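Board index > Manipulation and Learning > Methods and Results

Topic: Hand-held gripper demos, cluttered table vs. clean table - our numbers

slowpinch wrote:
Hi all, long-time reader and not much of a poster, so forgive me if I ramble. We've been working on a project we call Durnia, which is our attempt to find out if demonstrations collected with hand-held grippers in real homes are worth the extra bother over the same tasks done on a bare bench. I've gone back and forth on this for ages (my coffee consumption can testify) and we finally have something I'm not embarrassed to share.

The home set has 404 demonstrations of picking snacks and small boxes on a table and sorting them. The bench set has 257, which was all we had time for before July. We trained the same policy on each, cutting the home set down to 257 so the sizes matched, and tested both in a kitchen neither had ever seen. The home policy finished 89 percent of its sorting trials. The bench one did so much worse that I went back and checked the calibration before I believed it, and I'm rerunning it now so I can post a number I trust.

The tray part of the task is where I'd love your thoughts. It's a shiny gold metal one, and the glare off the floor of it drove our depth estimates up the wall.
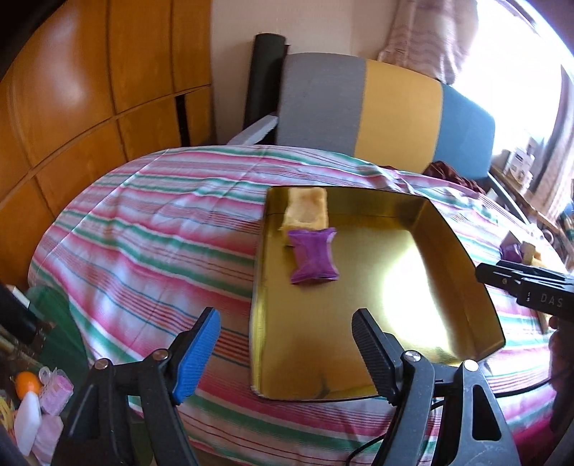 Do you need depth at all for this kind of task? Plain color images were enough for us in the end, and the final policy runs on the wrist view plus the gripper opening.

So depth is gone from the pipeline, and I can't say I miss it. Happy to answer anything, and please do poke holes - I'd much prefer to hear it here than from a reviewer!

bentwasher wrote:
Lovely to see somebody post the sizes of both sets, thank you for that. I'm going to be the grump, though. You matched the number of demos but did you match the number of objects? If the home set has candy, bread, packets and boxes and the bench set has a handful of blocks, then you've measured object variety and called it clutter. We made that very mistake on Nider and it cost us a whole spring.

slowpinch wrote:
Fair, and no offense taken at all. The bench set used the same shopping bag of snacks, bought twice over. What we did not match is the tablecloth, the light from the window and all the ordinary household stuff near the table. That's the part I mean by clutter.

oatmeal_kinematics wrote:
I'd go further than bentwasher. One test kitchen isn't enough to say anything. I know kitchens are hard to come by, but I'd want to see the same gap in at least a few more before I told a student to pack up the bench. Bench data is cheap, you can repeat it, and when something breaks you can find out why. With home data you're guessing.

Also, which gripper pads? We had awful luck with ridged ones on thin wrappers.

slowpinch wrote:
Ridged pads, and they've been all right for us on wrappers, though you do have to come in slowly. Boxes are what taught us the most. A tall box wants to be held with its sides flat against both pads, and if the person doing the demo is a little careless about the angle, the policy learns to be careless too, bless it. We ended up asking everyone to pause for a moment after closing the jaws and before moving off.

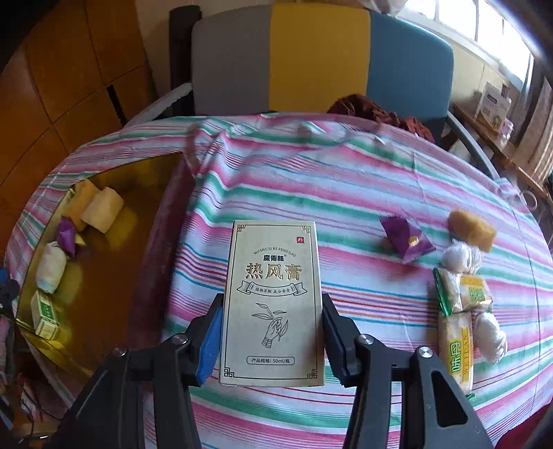 That little pause made the moment of grasp much easier to find in the recordings, too, so our labeling got quicker. We had been marking it by hand, and on a long Thursday afternoon you start to see grasps that aren't there. Now a simple threshold on the gripper opening does most of it, and one of us skims through the leftovers with a cup of tea.

On the one kitchen - you're right, and I'd feel the same reading someone else's post. We have 2 more lined up, both with different tables and different light. I'll add them to this thread whichever way they go.

padilla_rig wrote:
Chiming in from the Padilla side of things. Our experience is closer to slowpinch's. We threw away all our bench data last year and the only thing we lost was the debugging convenience oatmeal_kinematics mentions (I do grant that, it's a real loss). Have you tried mixing the two? We never did it properly and I've always wondered.

slowpinch wrote:
We did a quick mixed run, all 257 bench demos plus the full home set. It came out a hair better than home alone, but I only ran one seed and wouldn't lean on it. If anyone has spare compute and a soft heart, I can share the config.

bentwasher wrote:
One seed, tsk. Send me the config, I have a machine sitting idle over the weekend. I still think the tablecloth is doing more than you give it credit for. A busy pattern under the objects is a kind of augmentation all by itself. Try the bench again with a cloth on it and nothing else changed.

slowpinch wrote:
Oh, I like that one! It's an easy afternoon, too. Config is on its way to you, and it's named zora_mix in the folder, after Zora, the older code base we built on. Ignore the comments at the top, they're out of date.

oatmeal_kinematics wrote:
Put me down for the cloth result when you have it. I'm still betting on the bench.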